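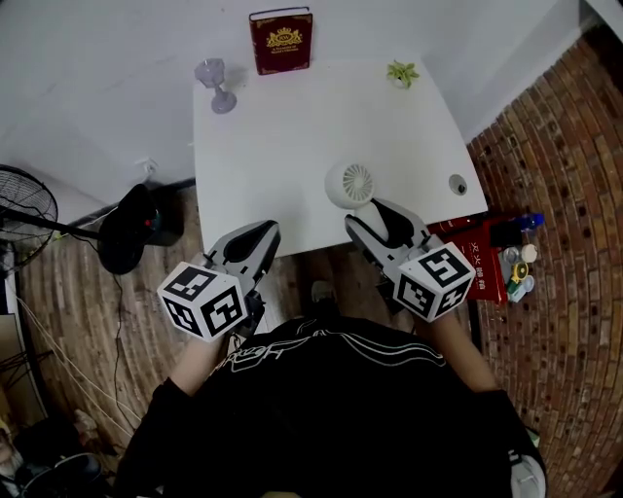

How many pairs of hand-held grippers should we budget for if we want two people recording at once?

Three pairs. Two will be in use and the third covers you when a finger pad tears or a marker cube gets knocked out of line. If money is tight, buy two complete pairs and put the rest into spare pads and cubes, but expect to lose a session now and then.

Planning a small hand-held gripper setup, what am I leaving out of the budget?
Posted by mikley_bench
Saturday, July 1, 2023

We are a small shop in Prastville and we want to start recording everyday table tasks with hand-held grippers before we commit to buying an arm. The plan is to record picking up and moving household things for a few months, then decide which arm to get.

So far the list has the grippers, cameras, a computer with enough storage, and one table. My boss wants a single number by the end of the month and does not want to hear about extras after that. I have priced the main items. What I don't have is a feel for the small stuff, or for what wears out. We have one room, and it also gets used for storage.

Also, is it worth getting the grippers from the same company we would buy the arm from? Iwasaki quoted us for both together, and the price is a little better that way, but then we are tied to one arm before we know anything.

Kohei Amano
I set up something close to this at Metthorpe last year. The main items were the easy part of the budget. These are the lines I had to add later:

Spare finger pads. The rubber wears at the tips first. We changed ours after about 17 days of steady use, and faster when people were handling rough or sharp-edged things.

Marker cubes, if your grippers are tracked that way. Print or buy extra faces and keep them flat. A scuffed face gives you bad tracking and you may not notice until you process the recordings.

Objects. People forget this one completely. You want a mix of things with handles, thin stems, flat covers and odd shapes. Set aside a fixed amount each month and buy from ordinary stores. Stay away from real glass at the start and get plastic versions.

Lights. Window light changes through the day and our afternoon recordings looked nothing like the morning ones. Two plain panel lights and a blind fixed most of it.

Storage. Work out how much one hour of recording takes on your cameras, multiply by the hours you plan, then double it for the backup.

People's time. It's tiring on the wrists. Our operators were slower and sloppier in the last part of a long session, so plan shorter sessions and more of them. That affects wages more than anything else on the list.

On the bundle, I would not take it unless Iwasaki will put in writing that you can drop the arm part later. Ask whether the fingers on the hand-held unit and the fingers for the arm are the same part. If they are, your recordings carry over with less trouble and the bundle makes more sense. If they aren't, you get very little for being tied in.

tablesaw_ray
Just buy the arm. You will want it anyway and prices go up.

Minoru Murakami
I agree with most of what Kohei wrote, but I would move the room up the list. You said it doubles as storage. Price a shelf or a lockable cabinet and get everything off the floor near the table, cables included. Cable covers and a longer power strip cost very little and your boss will not blink at them. If the table is a desk with a cable hole, decide early whether you will use the hole or cover it, and then leave it that way for every recording.

Get a table with a plain top that doesn't shine. Ours was glossy and we ended up paying for a mat.

For the single number, I would add up everything you have, put in one spare pair of grippers, and ask for a reserve on top that you only touch with your boss's okay. Mine went along with it once it was shown as its own line. Before that I had been hiding it in the other prices and he kept cutting it out.

Don't buy the arm yet. Rent one for a week near the end of your recording period if there's a dealer near you who does that. We did, and the model we had been leaning toward couldn't reach the back of the table.

mikley_bench
Thanks. I asked Iwasaki about the fingers and am waiting to hear. Pads, cubes and the cabinet are on the list now. I had nothing down for objects at all.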